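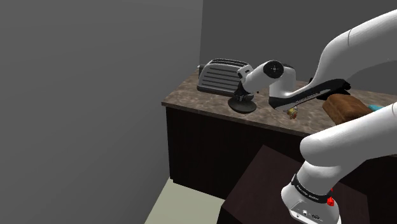 Does a stone countertop need to be resealed every year, and how do I tell if mine was sealed in the first place? I moved into a house in Vollham in September and the kitchen came with counters I know very little about. The color is close to the mottled brown and taupe one in the picture, with the same cloudy lighter patches, over dark cabinets. The seller left a folder of appliance manuals but nothing on the counters. I think they are granite. A neighbor told me to seal them every year no matter what, and the man at the hardware store said some granite never needs it.

I cook most nights and use a lot of oil and tomato. There is one dull ring near the sink that I can't get out with dish soap. I have tried a baking soda paste twice. The ring is the size of a drinking glass and you can feel it a little with a fingernail.

I would like to do this myself if I can. My budget is 100 dollars, including whatever it takes to fix the ring.

Posted by gusthorpe_kitchen, 27 Mar 2020

3 replies

slabandgrout

Do a water test before you buy anything. Wipe down a spot you use a lot, let it dry overnight, then put a tablespoon of plain water on it and leave it for 15 minutes. Blot it up. If the stone underneath has gone darker, water is getting in and a coat of sealer will help. If the color is the same as the stone next to it, leave it alone for now and test again in the fall. Test two or three places. The area by the sink and the area by the stove usually wear first, and the back corners can look brand new when the rest is thirsty.

The yearly rule is a habit people pass around. Some granites are so dense that sealer never goes in. It dries on top and leaves a haze, and then you have to scrub that off. Others are open enough that they want a coat more than once a year. You can't tell by the color.

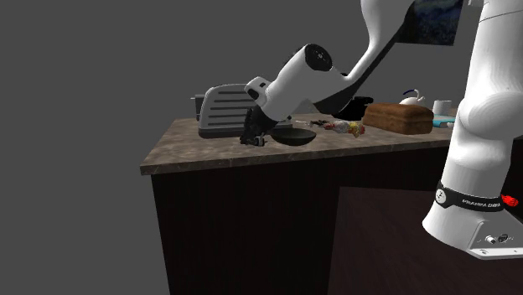
If it does need sealing, get a penetrating sealer that says it is for natural stone. A pint will be plenty for a normal kitchen. Clear everything off, clean with a stone cleaner or a few drops of dish soap in warm water, rinse, and wait a full day. Then:

Wipe on a thin, even coat with a lint-free cloth, one section at a time.
Let it sit for as long as the bottle says. Don't let it dry on the surface.
Buff off all of the extra with a clean dry cloth.
Keep water off it overnight, longer if the label says so.

Open a window if you use a solvent type. The water-based ones smell less and I have had no trouble with them.

About the ring, I doubt it's a stain. A dull mark you can feel is usually an etch, meaning something acidic ate into the polish. Lemon juice, vinegar and tomato sauce all do it. Granite mostly shrugs that off, so you may have marble or a limestone, or a granite with some softer mineral in it. Put one drop of vinegar somewhere hidden, like the underside of an overhang, and watch it for a few minutes. If it fizzes or leaves a dull dot, it isn't plain granite. Sealer won't fix an etch and won't stop a new one either. A small one can sometimes be worked out with marble polishing powder and a damp cloth, but only use that on marble.

Also stop using the baking soda paste on it. It won't do much for an etch.

plisteck_tile

I paid someone 419 dollars to polish out three rings and reseal an island. It looked good after. Two of the rings came back because we kept putting limes down in the same place. Get a cutting board.

oldhouse_stan

Before any of this, make sure it's stone. Mine had the same kind of cloudy pattern and I sealed it for 9 years before a plumber pulled the sink and showed me the particleboard. Look at a cut edge from underneath, either at the sink opening or where the dishwasher goes in. Stone is the same material all the way through. Laminate has a thin printed layer on top. Solid surface is even in color and feels warmer to the hand than stone does. If it's laminate, the ring is probably heat damage from a hot mug or pan and you can't polish that out.

I was quoted 2,000 for real granite after that and kept the laminate. I put a tray over the bad spot.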